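Staff forum > Changes at work > Arms on the sorting tables

kitbench_70
Second month with the arms at Custedcombe and I'd like to hear from other shifts. We used to sort returned play sets by hand, one person to a table. Now one of us minds 2 tables and steps in when an arm stops. This is the view we get on the wrist camera when we're asked to say what went wrong.
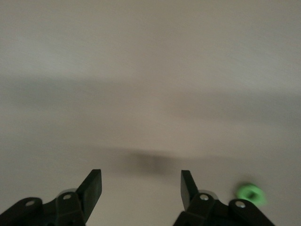 Custedcombe site – Returns and Sorting

Try filling in a fault note from that. Black fingers open, nothing between them, a green blur off to the right. I had to walk over anyway.

oldhand
Agree about the walking. I did 182 notes in March and most said "checked at table". My hands are better for it though. I don't miss the wrist ache.

marrow_lane
I don't think the wrist view is the problem. You're meant to use it with the table camera. Kelura showed us both side by side at the training and half the shift had gone for a break.

kitbench_70
We weren't on a break, we were clearing the line. And the table camera is fine for seeing what's out, but it doesn't tell you why an arm stopped.

oldhand
What bothers me is the pay grade. Minding is down as the same job as sorting. It isn't. You're making decisions all day and writing them up.

marrow_lane
Jotberg regraded theirs after staff asked in writing. Worth doing the same. I still say the job is easier than it was.

sachdeva_nights
Nights here. Easier on the body, harder on the head. Putting this up for anyone who hasn't seen the foam letters job. Three plates, letters lying any way up, an arm on either side. 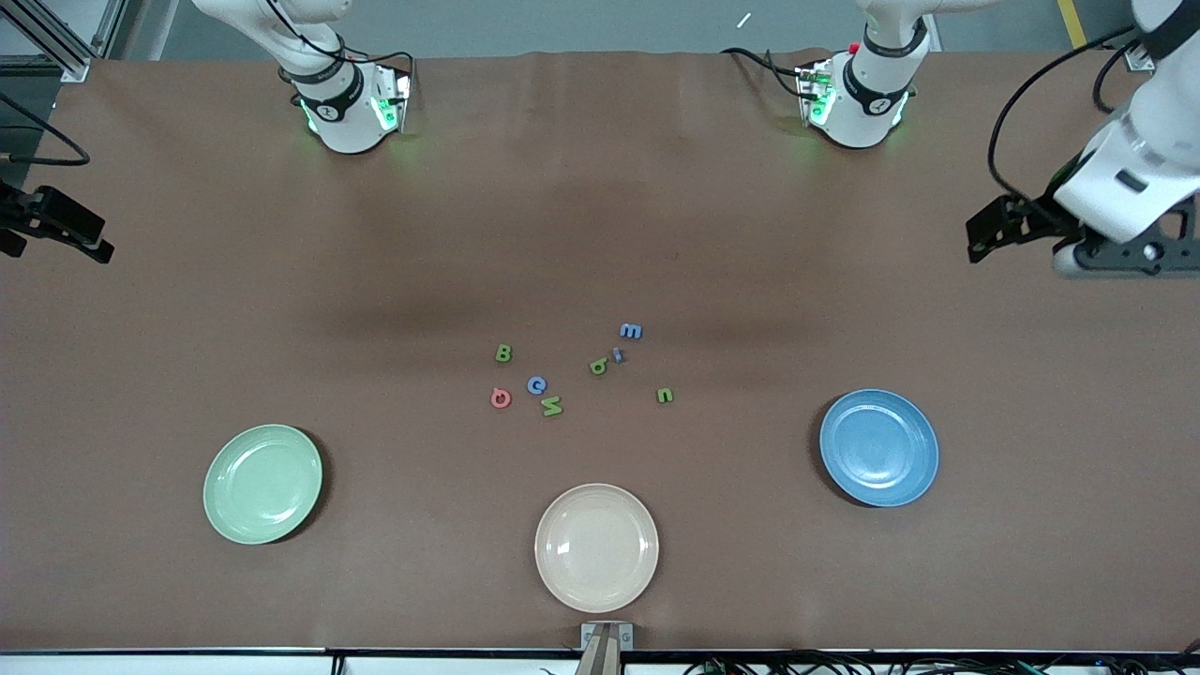 Re: Arms on the sorting tables – what to ask for

sachdeva_nights
I've started a list for the meeting. Regrade minding. Count fault notes as work time. Let us swap tables every 2 hours.

oldhand
Add proper training for nights, please. They got a printed sheet.

marrow_lane
I'll sign for the training and the swaps. Not sure about the fault notes, they take a minute each.

kitbench_70
Not when you've got to walk over first. Put me down for all of it.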